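My grandmother stacked her metal cups and spent a fair share of her retirement prying them apart. I inherited the cups and, for years, the prying.

So here is what I do now with metal tumblers, after 11 years of doing it wrong in a kitchen in Stusville with very little shelf.

**Don't nest them fresh from the sink.** Two tapered cups with a film of water between them will hold on to each other longer than most marriages. Dry the insides, then stack.

**If they're already stuck:** ice water in the inner cup, warm water around the outer one, wait a minute, twist. Don't bang them on the counter. You'll get a dent, and the dent will hold them together for good. Malathi Rodrigues next door swears by a drop of cooking oil around the rim, and it does work, though then you've got oily cups.

**Rims up to dry, rims down to store.** A cup turned over on a flat table right after washing traps its own damp and leaves a ring. Leave it upright until it's dry inside, then flip it so the dust lands on the bottom, where you don't drink.

**Give them room.** Pull the cups out onto a bare table before you decide how many you're keeping. In the cupboard they all look necessary. I started with 16 and kept fewer, and I'm not taking questions about the mug from Litberg.

**Water spots** come off with white vinegar on a soft cloth. Wipe, rinse, dry right away. Steel wool will also take them off, along with the shine.

Silver cups on a pale table, some of them upright in the first picture, three turned over in the second:

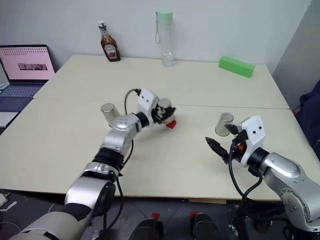
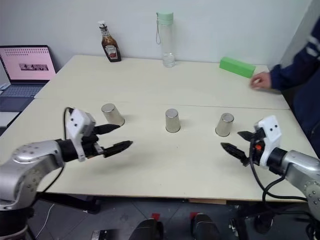 **Smells.** If a cup has held coffee since August, fill it with hot water and a spoonful of baking soda and go do something else for an hour. A bottle brush gets the seam at the bottom, which your fingers won't.

**Lids** are a separate sorrow. I keep mine in a shoebox — standing on edge, like records — and toss any lid that hasn't met its cup in a year. Jozef says I'm ruthless. Jozef has a whole drawer of lids and drinks out of a jar.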